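On a Monday in September I went to the open day at Patolum, in the old dairy building in Stusberg. The programme promised "the kitchen of tomorrow". I have read these words many times, and I came a little tired of them.

Most visitors stood by the big screens, where a film was playing. I think the firm makes a mistake here. The film is fast, has music, and every movement in it is perfect. Two rooms further, an engineer from Bailly let the public watch a real arm at a kitchen counter, without music, and I stayed there until the doors closed at 9.

What I saw was slow, and I respected it more. Fruit is a kind thing to pick up, it has one shape and keeps it. A snack bag folds, slips and hides what is inside. People who say such work is simple should try it with thick gloves.
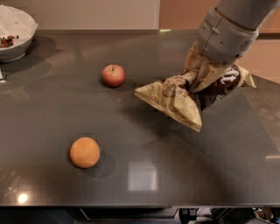 Retno Govindasamy
Columnist

My opinion is that we, the public, should ask for more of these slow rooms. We will be asked to pay for such machines, perhaps to live with them when we are old. We have the right to see them work at their true speed, and also to see them fail. A child beside me asked if it could open the bag for her grandmother. The engineer answered, "Not yet." I trusted him more than the film.

Contact | Copyright Guvix | Back to top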